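## Papel dobrado: o que mudou na mesa de trabalho

A secção de dobragem da Vokarero retomou em fevereiro, às quintas-feiras, das 18h30 às 20h. Continuamos a trabalhar com folhas quadradas de cor lisa, quase sempre laranja e verde, porque foram essas as cores que sobraram da encomenda do outono. Restam 347 folhas laranja. As verdes acabam mais depressa e vamos pedir um novo maço à Zirkine ainda este mês.

O modelo deste trimestre começa por uma base simples: uma dobra ao meio, bem marcada, que se volta a abrir, e depois dois cantos trazidos até essa linha. Fica uma ponta triangular de um lado e uma área larga e lisa do outro. Parece pouco, mas é nesta fase que se decide se o resto da peça vai fechar direito. Se a linha central estiver desviada, as duas abas do triângulo não encostam e fica uma fenda entre elas, mais aberta junto à ponta. Pode corrigir-se a meio do trabalho, mas o papel guarda sempre a marca antiga.

O segundo ponto que costuma dar problemas é a prega vertical na base do triângulo. Deve ser estreita e levantada antes de se deitar para um dos lados. Segurem-na perto da dobra e não pela margem do papel, e só depois passem a unha ou a espátula de cima para baixo. Quem vinca demasiado cedo acaba com duas linhas paralelas.
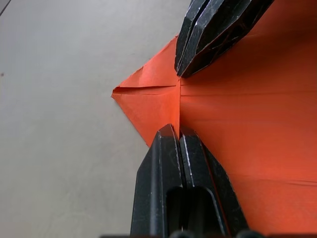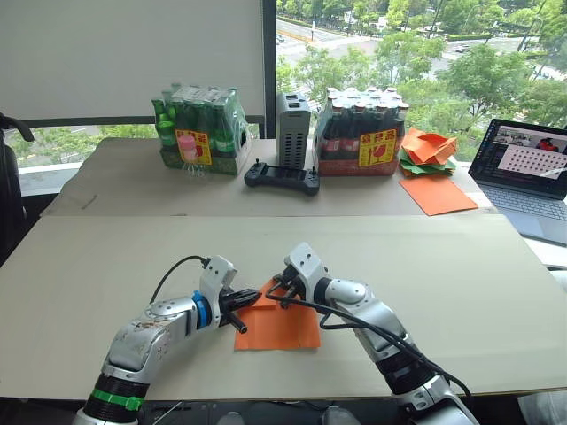
*Papel laranja em dobragem. Na primeira, a prega vertical na base do triângulo; na segunda, a folha sobre o cartão bege da mesa da frente.*

Quanto às superfícies, mantemos as mesas cobertas com cartão. Protege o tampo e muda-se quando ganha vincos, que passam para o papel quando se carrega com força. Para as dobras finas, uma superfície lisa e clara continua a ser melhor: vê-se bem o contorno da folha e nota-se logo se um canto ficou fora do sítio. Quem preferir pode trazer a sua própria base, desde que caiba ao lado das outras.

O papel já dobrado fica na mesa de trás, laranja por cima e verde por baixo, para não se misturar com as folhas novas. Pedimos que não deixem trabalhos a meio nessa pilha. Quem quiser guardar uma peça para a semana seguinte deve escrever o nome num envelope e pô-lo na gaveta.

Sobre a gramagem, experimentámos duas amostras. A da Bilteck é mais rígida e dá arestas direitas, mas começa a desfiar nas pontas depois de várias dobras sobrepostas. A da Lindsay é mais macia e aguenta melhor as correções, embora as pregas estreitas abram um pouco quando se largam. Para este modelo ficamos com a primeira. Para as peças pequenas, do mês que vem, é provável que se use a outra.

Em janeiro entregámos 306 peças para a montagem do painel da entrada. O painel completo leva mais de 900, por isso ainda há trabalho até à primavera. As peças com a ponta gasta também servem, já que essa parte fica tapada pela seguinte.

A próxima sessão começa à hora habitual. Tragam uma régua e, se tiverem, uma espátula de osso.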